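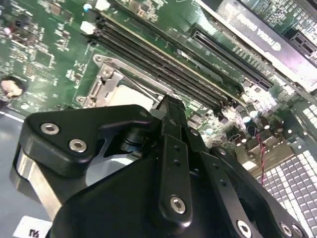 Figure 3. Wrist camera view with the gripper over the motherboard. The fingertip is beside the processor socket; the memory slots run diagonally behind it.

3.2 Cell setup and gripper maintenance

The disassembly cell at Steltholm handles one desktop chassis at a time. The chassis is clamped on its side to a steel base plate with the motherboard facing up, and the arm is mounted on a pedestal at the rear edge of the plate. Power supplies are removed by hand before loading. All other steps in the Mimine task set (memory removal, card removal, opening of the socket lever) are carried out by the arm with the same two-finger gripper and without a tool change.

Clearance sets most of the limits on this cell. As Figure 3 shows, the gripper body takes up much of the space near the chassis wall when a fingertip is next to the socket, and the perforated panel at lower right is overlapped by the housing in the camera view. Approach poses are therefore planned with the full gripper envelope, including the linkage arms and the screw heads. An earlier version of the planner used a simplified box for the gripper and left out the linkages. It produced two contacts with the chassis wall during commissioning in June, both at low speed, and was withdrawn.

The wrist camera is fixed to the gripper flange and its pose is calibrated against a dot target bolted to the base plate. Calibration is repeated after any work on the fingers or bracket plates. Exposure is set manually. The overhead lamp leaves part of the board washed out, as on the right side of Figure 3, and automatic exposure made this worse by darkening the memory slots whenever a graphics card shroud entered the view. We chose a fixed value that keeps the socket and the slot latches readable and accepted the loss of detail among the capacitors. Slot positions are estimated from the long parallel edges of the memory bank, which remain usable under this lighting.

Maintenance follows a cycle count. The hex-socket screws on the bracket plates and linkages are checked with a torque driver every 50 chassis. At 400 chassis the fingers are taken off, the linkage pins are cleaned and greased, and the tips are measured on a flat reference. A tip worn past the limit is replaced as a pair with the opposite one. Replacing a single tip shifts the closing point sideways, and the shift is large enough to miss a slot latch.

One unplanned stop occurred during the reported runs. After chassis 193 the gripper closed with visible play in one finger, and the run was halted by the operator. The cause was a linkage screw that had backed out by less than one turn. It was cleaned, refitted with medium-strength thread locker and marked with paint across the head. The camera was then recalibrated, and the run continued to chassis 452 with no further faults of this type. Paint marks have since been added to all linkage screws and are inspected at the start of each shift.

The maintenance procedure was written by Wojciech Pawlak and is kept with the cell log. Torque values for each screw position are listed in Appendix B.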